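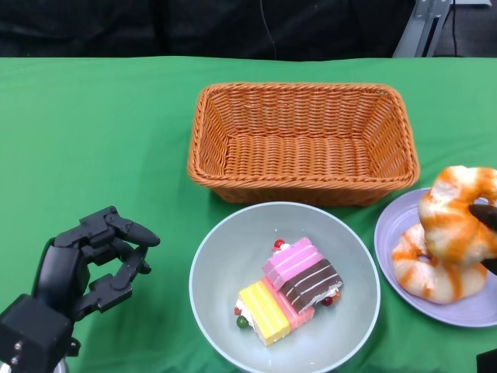

Page last changed: October, 16:40

The wedding fair at Standholm, and why I went

I should say at the start that I was not the right person to send. Rhea and I have been together long enough to have argued about every sort of curtain, and when she finally asked me to marry her (over washing-up, my hands in the sink) I said yes and assumed the rest could be done on paper. She wanted to see a fair. I said I would go and write it up for her, as she was working, and she said fine, but be fair to the fair.

So, Standholm. The hall is past the ring road and the car park costs 5 pounds, which the leaflet calls "parking available". Doors opened at ten and by quarter past there was a queue for the free fizz and none at all for the stand selling insurance in case one of you changes your mind. I took their booklet. It doesn't cover changing your mind. It covers the marquee.

The first talk was by Godfrey Temba, who runs weekend courses for engaged couples under the name Lesano. He is a good speaker, I'll give him that. He had us turn to our partners and say one thing we had never told them. I turned to a man called Keith, also on his own, and he told me he didn't like his brother. Temba's claim is that couples who do his course row less. I put my hand up and asked less than whom, and he said less than they did before. I asked who had measured it. He said the couples had. The course is 300 pounds, lunch included, and there was a good deal of nodding around me when he said love was a skill you could practise. Perhaps it is. I learned to swim that way, but the pool didn't ask me to fill in a form about my mother.

Next door was Tolentino, who do vows. You answer a set of questions and they write you something to read out. I tried the short version. It asked how we met, so I put the truth: Rhea reversed into my bicycle and then drove me to work for a fortnight. The sheet I got back said our paths had crossed unexpectedly and that she had been by my side ever since. The woman on the stand asked if I was pleased. I said it had left out the bicycle. She said most people find the detail distracting on the day.

I had a long look at the food, which was better than I expected, and the rings, which were not. One jeweller told me that people spend 2000 on a ring "as standard" and I asked him whose standard and he went to help someone else.

The stand I liked was Tostovov, a couple in their seventies who hire out chairs. They have been married a long time and bicker without stopping. She told me he stacks them wrong. He told me they had 1000 chairs and she had a view on each one. Neither of them offered me any advice about marriage, and I stayed there longer than anywhere else, sitting down.

I went back for Temba's afternoon session, partly because Rhea had told me to be fair. It was better. He talked about money, and about couples who stop asking each other questions — no turning to Keith this time — and he admitted he had been divorced himself. I would have put that in the morning talk. I still don't believe his figures and I still wouldn't pay for the weekend.

Rhea read this last night and says she would quite like to do the course. We are discussing it. We have hired the chairs.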